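Whiteboard residue

Whiteboard residue, also called ghosting or simply "the gray," is the film of leftover marker ink that remains on a dry-erase surface after erasing. It is found in offices, classrooms and shared kitchens, and is most easily noticed by someone about to give a presentation.
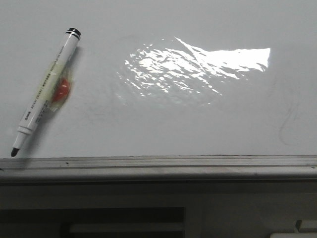

Causes

Dry-erase ink is made of pigment, a solvent and a release agent, an oily ingredient that keeps the pigment from gripping the board. When the solvent evaporates, the pigment is left sitting on a slick layer and can be wiped away. Trouble starts when the layer is thin or missing. Ink left up for months tends to settle in, as do the words "DO NOT ERASE," which are commonly obeyed long after the project they protected has been canceled.

A dirty eraser is the other usual cause. A felt block picks up pigment until it can hold no more, after which it begins giving it back, evenly, to the whole board. Many offices own one eraser and have never cleaned it.

Appearance

Black ink generally leaves a pale gray cloud, often shaped like the circular motion of the arm that did the wiping. Yellow and green inks leave a tinted film that may pass for clean board until the light catches it. Red has a reputation for staying longest, although this may only be because red is used for deadlines.

Glare makes inspection harder. A glossy board reflects overhead lights, and where the surface is slightly wavy the reflection breaks into bright streaks and flecks. Residue next to a reflection can show up as a faint halo. From the back row it is usually taken for part of the diagram.

Surfaces

Melamine is the cheapest common surface and the first to stain, as its coating wears and becomes porous. Painted steel does better. Porcelain enamel and glass resist ghosting best, and their owners can be counted on to mention it.

The Gilmont board, a painted steel model sold to schools, came with a card advising a full wipe-down every 2 weeks. The card was taped to the back of the board, where it remained in good condition.

Removal

Fresh residue comes off with a dry microfiber cloth. Older marks can be drawn over with a new dry-erase marker and wiped at once; the fresh solvent loosens the old ink. The method also works on many permanent markers, whose arrival at a whiteboard is always described as an accident.

Isopropyl alcohol handles most of what is left, followed by a damp cloth and a dry one. Commercial sprays such as Zitar and Prolby do the same job — with a lemon smell. Scouring powder and steel wool remove the stain along with the finish, and the next stain is then permanent.

Markers and storage

Markers are best stored flat and capped. Stored tip up, the ink drains away from the tip and the line goes faint. A faint marker is traditionally tested, found wanting and put back on the tray.

See also

Chalkboard
Eraser
Flip chart
Permanent marker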